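News from the robotics club

The shelf project of our club is now in its second half. In December we agreed with Grusport that we may use their store to collect examples for Monik, the small arm that our students build. The goal is simple to say: Monik must learn to put products back in their place. The target is 1000 short recordings, and on 2020-07-22 we had 740.

Most of them are made by hand. A student stands at the shelf and does one task slowly, for example setting a tube into its hole in the display stand, with the other hand resting on the shelf edge. The fitfizz tubes are a good exercise - they are round and the holes are close together.
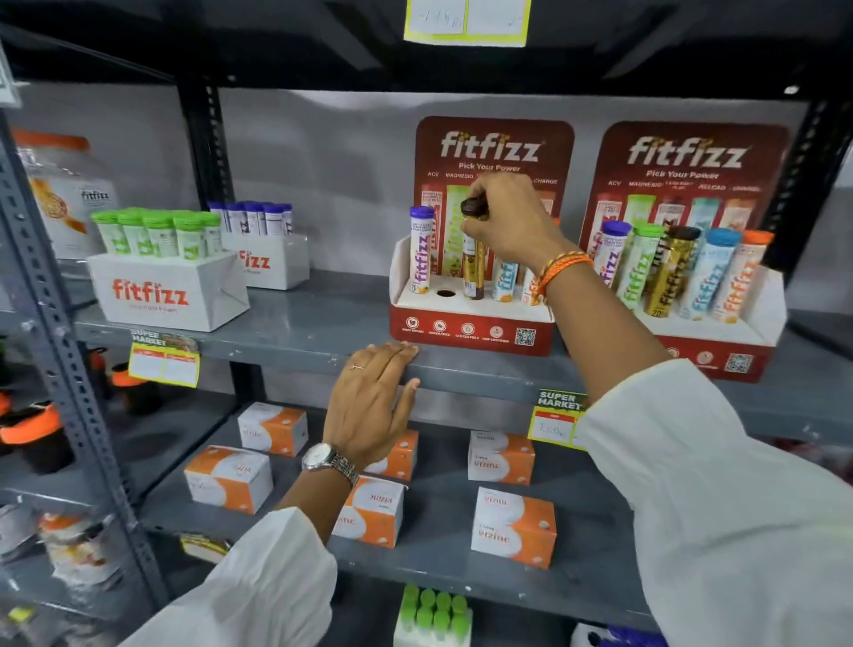 Joly wrote to us after the last issue and asked if slow movements do not teach the arm to be slow. It is a fair question. The team tested two speeds in the spring, and the slow recordings gave fewer drops, so for now we stay with them. The speed can be raised later in the software.

The next step is the gripper. The version from Cernero holds boxes well but turns the tubes a little when it lets go, and 7 students are working on softer finger pads. New members are welcome to join this group - you do not need to know programming, but please bring patience.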